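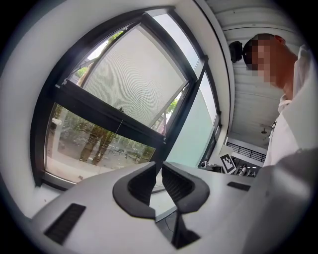

Re: [handheld-demo] Draft practice notes, second round

Tineke, thanks for sending this out. I've read it twice and I'm still not sold. Your message is at the bottom for anyone who missed it.

My general complaint is that the draft reads like a safety sheet for a robot cell with the word "robot" crossed out. We have people walking around a room with a gripper in each hand. The hazards are different and mostly dull, and the draft spends its first page on pinch force, which I have never seen hurt anyone's feelings, let alone a finger. Taking your points in order:

1. Marker visibility

"Markers shall remain visible at all times" is a rule you can't keep. Turn your wrist and a face of the cube goes away. Bring both hands together and one gripper hides the other. If the rule is taken at its word, every recording we own at Redach fails it, and I'd bet every one at Skullari does too. Say how long a marker may be lost before a take has to be marked as doubtful, and say who picked the number. I would also like to know why the draft has no line on checking the cubes for play. A marker in plain view on a cube that has worked loose is worse than a hidden one, as the software will happily believe it.

2. Floor and cables

I'm with you on the aim. The wording is hopeless, though. "The work area shall be kept free of trip hazards" has been in every document I've signed since I started work, and I have stepped over cables in all of those buildings. The operator is looking at the windowsill or the table or whatever the task is, with both hands full. Their feet are on their own. So name the things: no tool set down on the floor, no cable lying in a loop where someone stands, office chairs rolled back before the start. Someone can check that with a yes or a no. Chair bases catch shoes, by the way, and the draft doesn't mention them once.

I'd add windows here as well. If the task is at a window that tilts, write down whether it was open or closed at the start. Lachance asked for that last April and it fell out of the minutes.
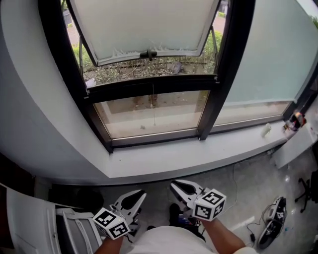

3. Rest breaks

The draft wants a break after every 200 takes. Where does that come from? A take can be a quick reach for a cap or it can be the whole job of clearing a sill. I asked on the call and was told it "felt right." Arms get tired by the minute, and they get tired a lot sooner when the work is held out in front of you at chest height. Put the limit in minutes of held-up work and let the operator stop sooner without filling in a form. The form is the reason people don't stop.

4. Faces and bystanders

I expected to fight this one and mostly I won't. Blurring faces before release is fine. But "before release" lets the raw files sit on a shared drive for as long as you like. A camera on a gripper points wherever the hand points, so it takes in ceilings, railings, cars outside, and people on another level who never signed anything. The rule should cover the raw files and give them an end date. Pukel does this already and they haven't gone out of business.

One last grumble about "shall." Four clauses, all "shall," and no word on what happens when one is broken. Does the take get dropped? Does it get a note? If nothing happens, write "should" and save us the pretending. If you want me to vote for "shall," bring me a checklist that somebody has used for a full working day, with the boxes they skipped left blank.

I can host a trial day here if two other groups will come. Reply on the list please, my inbox is a swamp.

Original message, Thursday
From: Tineke Michiels
Subject: [handheld-demo] Draft practice notes, second round

Dear all,

The second round is ready to read. It has 4 clauses: marker visibility, floor and cables, rest breaks, faces and bystanders. The text on pinch force stays in the opening section as agreed.

I know some of you think it's too early for written rules. My view is that new operators copy whatever they see on their first morning, good or bad, and a short text is better than that. Please send wording if you disagree with a clause. "I don't like it" is hard to edit.

Tineke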